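Home | Body | Animals | Weather | Ask Us | Archive

Why Does Your Funny Bone Hurt So Much?

By Rosine Poulain
Jul 10, 2023

275 shares | 32 comments

I hit my elbow on the kitchen door frame last week. It wasn't a hard hit. I was carrying a bowl of cereal and turned a bit too early, and my elbow tapped the wood, and then ZING! A horrible buzzing feeling shot down my arm and into my little finger. I put the bowl down (most of the milk stayed in), hopped in a circle and made a noise like a goose.

If you have ever done this, you know the feeling I mean. It's part pain, part tickle, part electric fizz. Grown-ups will tell you that you hit your funny bone. I was told that when I was six, and I spent a long time wondering which bone was the funny one and what it had done to get the name.

So let's find out. I should warn you that the first thing I have to tell you is a little annoying.

It isn't a bone

Sorry! The thing you hit is a nerve. There are bones right next to it, and they are part of the problem, but the zing comes from the nerve.

A nerve is like a bundle of very long, very thin threads that carry messages around your body. Some messages go from your brain out to your muscles: bend that finger, drop that worm, kick that ball. Others go the opposite way, from your skin and your insides back up to your brain: this is hot, this is prickly, there's sand in this sock. You have nerves nearly everywhere, and most of them are tucked away deep down, under muscle and fat and skin, where nothing can bump them.

The one we care about today is called the ulnar nerve (say it UL-ner). It starts up near your neck, goes through your armpit, runs down the inside of your upper arm, goes around the back of your elbow and carries on down your forearm to your hand. When it gets there it looks after your little finger and the half of your ring finger that sits next to it. Yes, half a finger! The other half of your ring finger usually belongs to a different nerve. I have no idea who agreed to that.

Find it on your own arm

You can feel where it goes, and you don't need to hurt yourself to do it.

Hold one arm out in front of you with your palm facing up, and bend it a little. Now take your other hand and feel your elbow. On the side closest to your body there's a hard bump. That's the end of your upper arm bone. Right at the back, there's a pointy bit, the part you lean on the table when you're told not to. That belongs to one of your forearm bones.

Between the bump and the point there's a groove. Touch it gently. You may be able to feel something like a piece of cooked spaghetti in there, and if you roll it very softly under your finger you might get a tiny tingle in your little finger. Hello, ulnar nerve!

Please don't poke it hard, and please don't poke anybody else's. My nephew Baptiste read this part before I'd finished writing it and went straight off to look for his sister. She is faster than he is, so it ended well for her.

Why there, of all places?

Your elbow has a tricky job. It has to bend and straighten all day long, and anything that runs from your shoulder to your hand has to get past it somehow. That means nerves, and blood vessels, and the long ropey bits called tendons that join muscles to bones. They all need a way past the hinge that won't pinch them when it folds.

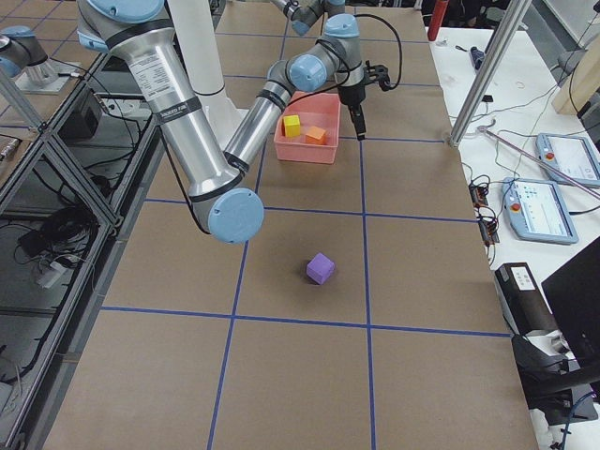 Your ulnar nerve gets past by going around the back, through that groove you just felt. Along your upper arm it has a soft bed of muscle to lie against, and then at the elbow it has to squeeze between the bump and the point with not much more than skin to cover it. Look at the black cable on the metal arm, hanging down the left side of the thick silver part and then curving in toward the big round blue elbow. If you wanted to bump that cable, you could. Your nerve is a bit better off, as it has skin over it, but at the groove the skin is thin and there's hardly any padding. On one side of the nerve is bone, and on the other side is the door frame.

And that's the whole trick of it. When you knock your elbow in just the right spot (just the wrong spot?), the nerve gets squashed for a moment against the bone. Nerves do not like being squashed.

Why do I feel it in my finger?

This is my favorite part, and it's the part most of you write in about. You hit your ELBOW. Why does your little finger fizz?

Think about a doorbell. When it rings, you go to the front door. You don't stop and wonder if somebody has sneaked into the wall and tickled the wire halfway along, even though that could make the bell ring too. All you know is that the bell rang, and bells mean doors.

Your brain does the same thing. Lots of the threads inside your ulnar nerve come from your little finger and the edge of your hand. For your whole life, when a message has come up those threads, it has been about something happening down there. Then one day you whack the threads in the middle. They all fire off at once, and up goes a great big jumble of messages. Your brain gets them and says, "Ah, these are from the little finger! Something very odd is going on with the little finger!" So that's where you feel it.

It's an honest mistake. Your brain only knows which thread the message came in on.

The jumble is also why it feels so strange. A pinch has its own kind of message, and so does cold, and so does a tickle. When the nerve gets knocked, messages of different kinds all go up together, and your brain hasn't got a good word for the mixture. People who write to me have called it fizzy pain, lemon pain, bees, "when the TV goes fuzzy but in my arm," and my winner so far, "angry soda."

So why is it called funny?

There are two stories about this, and I can't promise you that either one is right.

The first is just that it feels funny. Funny can mean "ha ha" and it can mean "peculiar," and a fizzing finger is certainly peculiar.

The second one is a joke. The long bone in your upper arm, the one with the bump on the end, is called the humerus. Say it out loud. Now say "humorous," which means funny. They sound the same! It's the sort of joke that makes uncles very happy. Plenty of people think that's how the name began, a long time ago, and it would be nice if it were true.

Other languages have their own names for it, by the way. In German some people call it the Musikantenknochen, the musician's bone. In French it can be le petit juif, or people just say they banged their elbow and saw stars. In parts of the United States people say crazy bone, and that one is pretty good too.

Does it do any harm?

A little knock like mine doesn't, no. The zing fades, you shake your hand around, you say "ow ow ow" a few times and you get on with your cereal. Rubbing it can help. Rubbing sends a lot of ordinary touch messages up to your brain, and they sort of crowd in with the ouch messages so that the ouch gets less attention.

If your fingers stay numb or tingly for a long time, or your elbow swells up, or you can't move it properly, tell a grown-up and get it looked at. That would be more than a funny bone knock.

You might also get a softer version of the same feeling if you keep your elbow bent for ages. Try reading in bed with your head propped on your hand. When your elbow is folded up, the nerve gets stretched around the bend, and after a while your little finger can start to go sleepy. Straighten your arm, give it a wiggle, and it should wake up again. I do this every single time I have a good book, and I never learn.

Do animals have one?

Baptiste asked me this and I had to go and look it up. Dogs and cats do have an ulnar nerve, and it goes past their elbow too. If you look at a dog standing up, the elbow is quite high, close to the chest, with the point facing backward. (The bend farther down the front leg is more like your wrist!) I don't know what it feels like to a dog when it knocks that spot. I asked my neighbor's dog, Hamano, and he licked my shoe.

Things to try

Hold your arm out straight and feel for the groove. Now bend it slowly with your finger still resting there. Does the groove change shape? For some people the nerve slides a little as the elbow bends, and you may feel it move.

Ask five people what they call the feeling when they bang their elbow. Try to find someone who grew up speaking another language.

Close your eyes and have a friend touch your ring finger very lightly with a feather or a bit of tissue, first on the side near the little finger and then on the side near the middle finger. Both touches feel ordinary, don't they? But they are most likely going up your arm by two different nerves.

If you come up with a better name than "angry soda," put it in the comments. I've had over 500 messages about elbows now, and I read them with both of mine on the table.

32 comments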